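Notebook, Tultmont bench, May

Back on the wiping chores. The question from the Jivitov people is still the same one: can the arm clean a used tub well enough that a person doesn't have to go over it again? My answer for now is no on tubs, mostly yes on flat trays.

Trays first. The Clirnero policy does a flat tray in around 700 steps and leaves a thin line along the lip. I can live with that. It presses evenly, it doesn't chatter, and it stops when it should. Bumping the limit to 1000 steps didn't change the result, so I put it back.

Tubs are another matter. The trouble is the inside walls. The Furukawa gripper holds the cloth fine going straight down, but as soon as the wall is on a slant the cloth bunches under the fingers and the hard edge drags. It also won't re-tilt the tub partway through. It picks one angle and stays there, so the near wall gets wiped and the far one gets a pat. 3 tries, same failure each time.

Went back over the hand demos to see what we're asking it to copy.

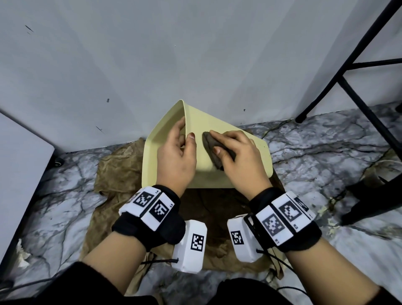

Tub wipe by hand, wrist markers on. Left hand on the near rim, right hand with the cloth on the inner wall.

The left hand is half the job. In our task notes it's written down as "hold," and the reward treats it that way -- keep the tub from moving and you get full marks. People don't do it like that. They tip the tub toward the wiping hand and keep adjusting. If we score the left arm on stillness we are training the wrong thing.

Second point, the cloth. A hand spreads it against the wall with the whole palm or flat fingers. Two hard pads can't. Either we get a softer pad or we fold the cloth around a sponge block and let the gripper hold that. The sponge is cheaper, so sponge first.

To do:
-- rewrite the left arm reward, drop the stillness term
-- cut 2 sponge blocks and check the grip before running anything
-- rerun tubs at the same step limit as trays
-- ask Jivitov what counts as clean, their sheet only says "wiped"

Leaving the dish rack task alone until tubs work.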